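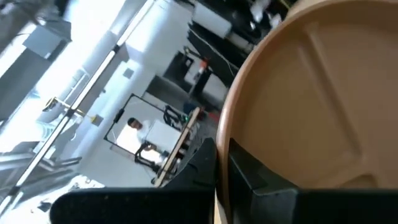 Kitchen & Dining > Dishes, Racks and Drying

Divided plates and a small wire rack

bentspoon
Joined: August
Posts: 8

I'm looking for advice on drying plates that don't match. We have a shared work room where people also eat, and I ended up in charge of the dishes. The sink is down the hall. Everything gets washed there, carried back and dried on a butcher-block table in the room. I can't move the drying to the sink because there's no counter next to it, only a wall and a paper towel holder.

The rack is a gray wire one, rectangular, the kind with a grid and prongs that stand up. It's fine for ordinary plates. My problem is a round divided plate with a raised lip and a raised divider across the inside. If I stand it up, the divider catches water on one side and holds it. If I lay it flat, it holds water on both sides. If I turn it face down, the rim seals against the table and it's still wet in the morning.

I've been leaning it at a slant and turning it once after lunch, and that mostly works if I remember the turning part. I'd like a way that doesn't need me to remember anything. How do other people dry these?

oldenamel
Posts: over 1,000

Face down across the top of the rack, not in the prongs. Air gets under it and the water runs off the divider. I've done mine that way for years.

The prongs are too close together on most racks for anything with a lip. Don't force it in. You'll bend the wire and then the flat plates won't stand up either.

bentspoon

I tried that today. It works when the rack is otherwise bare. When there's something leaning in it, the divided plate sits crooked and slides. We have an oval plate that only fits at one end, and that uses up the height.

gerby_road

Which rack is it? I had a Clirau for a while and the prongs were short, so ovals leaned out over the side and dripped on the counter. I swapped it for a Maltby with deeper slots. It takes up more room but nothing falls out of it.

For divided plates I don't use a rack at all. Shake it hard over the sink, wipe it with a towel, done. It takes less time than finding a spot for it.

oldenamel

Wiping is how you get lint in the corners. I would rather have a drop of water in there than fuzz.

gerby_road

Only if your towel sheds. A flat-weave towel doesn't leave anything. If you're getting lint off a dish towel, it's a bad towel or you've been washing it with bath towels.

wetcounter

Mine shed no matter what I wash them with, and I've bought nice ones. I'm with oldenamel on this.

bentspoon, what's your table finished with? I'd worry about the table before I worried about the plate. Butcher block and standing water are a bad mix. I have a pale ring on mine from a pot lid that I left overnight, and it went down deep enough that sanding only made it lighter.

bentspoon

I don't know the brand of the rack, there's no name on it that I can find. The table was oiled by whoever had it before us. I wiped on another coat when we moved in and haven't touched it since. No rings so far.

I should explain the rest of the dishes, because the answers so far assume there's one plate to deal with. They all came from different places. There's a pink one, a blue speckled oval, a teal one, a white one with a green rim, and the divided one. Plus a gray mug. They're different enough in size that I can't say "large in back, small in front" and have it hold for all of them.

What I've settled on for now is that the oval goes in the rack at the right end, standing up. The mug stays out of the rack completely. The dish brush doesn't have a holder, so it goes wherever there's room, and that tends to be on top of a plate.
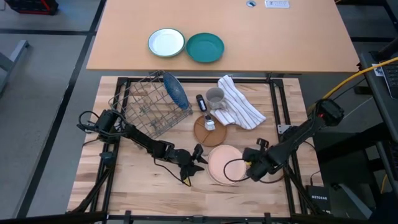
The towel gets used for hands, plates and the table, and then it's left in a heap next to the mug. I know that's not ideal. There's no hook close enough, and I don't want it over the back of a chair where people lean on it.

The pink plate and the divided one get used the most, so those two tend to stay on the near table. The teal and the green-rimmed plates go over to the other table once they're dry. That one is bigger and people sit there to eat, and it saves walking back and forth.

So the real question might be whether I need a bigger rack, or fewer things going through it at the same time.

wetcounter

Get the brush off the plate. If it's a clean plate you've just put a used brush on it, and if it's a dirty plate the brush is picking up whatever was there. Stand it bristles up in something. A jar is fine. I use a mustard jar with a bit of gravel in the bottom so it doesn't tip over.

oldenamel

Agree about the brush. Bristles up, always. If you lay it on its side the water runs back into the head and it starts to smell inside of a month.

gerby_road

I lay mine on its side and it doesn't smell. I rinse it in hot water when I'm done and knock it on the edge of the sink. I think people make too much of this. It has soap on it all day.

oldenamel

Soap residue isn't the same as clean. Also, you have one person using your brush. This is a shared room. I used to look after a break room with 4 people using it, and I threw out a brush every few weeks because it never got rinsed properly by anyone, me included.

gerby_road

OK, that's fair for a shared brush. I'd still say the jar is one more thing on a table that already has a lot of things on it.

slotandpeg

I'll go the other way on the rack. You don't need a bigger one. If you buy a bigger rack, you'll fill it up, people will start treating it as the cupboard, and you'll have dishes in it around the clock. Mine was like that until I went back to a small one. Now things have to be put away because there's no room to leave them.

What I would do in your place:

Wash the flat plates first and stand them in the prongs.
Give them the time it takes to wash the rest.
Dry the flat ones with the towel and put them away.
Then put the divided plate across the top, face down, by itself.

It's the oldenamel method, just done last. Your oval has to be out by then or you're back to the plate sliding.

bentspoon

That could work when I'm the one doing it. It's harder when people wash their own plate and leave. They wash at different times, so there isn't really a last.

slotandpeg

Then assign places. The oval always goes at the right end, so put the others to the left of it and keep the divided plate off the rack. Buy a small wooden plate stand, the kind meant for display, and let the divided plate have that. Karunaratne makes a folding one for 8 dollars. I have two. They're not fancy, but the feet don't mark the table and the slot is wide enough for a thick rim.

wetcounter

Won't it have the same problem standing up in a stand? The water collects on top of the divider.

slotandpeg

Turn it so the divider runs up and down. If it's only one divider, the water runs straight along it and off the bottom. If there's more than one it's harder, and you pick the angle that drains the most. Mine has a Y shape in it and I stand it with the Y upside down, so the two arms run downhill and nothing collects in the fork. The outside lip still catches a little at the very bottom. I tip that out when I put it away.

bentspoon

I feel a bit dumb for not trying that. I've been putting it in whichever way it landed. I'll try it tonight by leaning it against the mug before I spend any money on a stand.

gerby_road

Don't lean it on the mug. Someone will take the mug.

bentspoon

Good point. Against the end of the rack, then.

oldenamel

Put a folded cloth under it or it'll walk on you. A wet rim on an oiled table slides. And that takes care of some of wetcounter's worry about the wood.

wetcounter

Only if the cloth gets picked up afterward. A damp cloth left on butcher block is worse than a few drips. The drips dry and the cloth doesn't. I'd use one of those thin silicone mats with ridges, and I'd put it under the whole rack while you're at it. Does the rack have a tray underneath?

bentspoon

No tray. It's just the wire. I've been shaking everything at the sink first, so there isn't much coming off by the time it gets to the table.

Update from the next morning, 8 o'clock: the divided plate was dry. I stood it on the table against the end of the rack with the divider running up and down. There was a small wet line along the bottom of the lip and that was all. I wiped it with my thumb. The cloth under it was damp, so wetcounter is right about that, and I've hung it on the window latch until I can find a mat that fits.

The brush now has a jar. It took one day for the brush to end up back on a plate, and I moved it back without saying anything. I might tape a label on the jar.

slotandpeg

Label the jar. I'd skip labels on the rack, people stop reading after the first one.

gerby_road

Still think you should just dry it with a towel.

wetcounter

What size mat are you looking at? Mine is wider than my rack by a couple of fingers on each side and I wish I'd gone bigger. The short side is where it drips past.

bentspoon

I haven't measured yet. I'll do it this afternoon when the dishes are put away and post the numbers here.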